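Quitar las pelusas de los paños de cocina

Los paños nuevos se lavan aparte las dos primeras veces, a 60 grados si la etiqueta lo permite. No hace falta suavizante, que deja una película y el tejido seca peor.

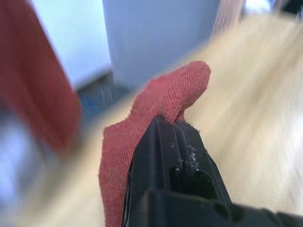

Paño de color rojo apagado.

Antes de tender, sacúdalos con fuerza. La pelusa que quede sale con un cepillo de cerdas cortas, siempre en el mismo sentido. Limpie también el filtro de la lavadora cada 4 coladas.

Guárdelos doblados y lejos de las toallas de rizo.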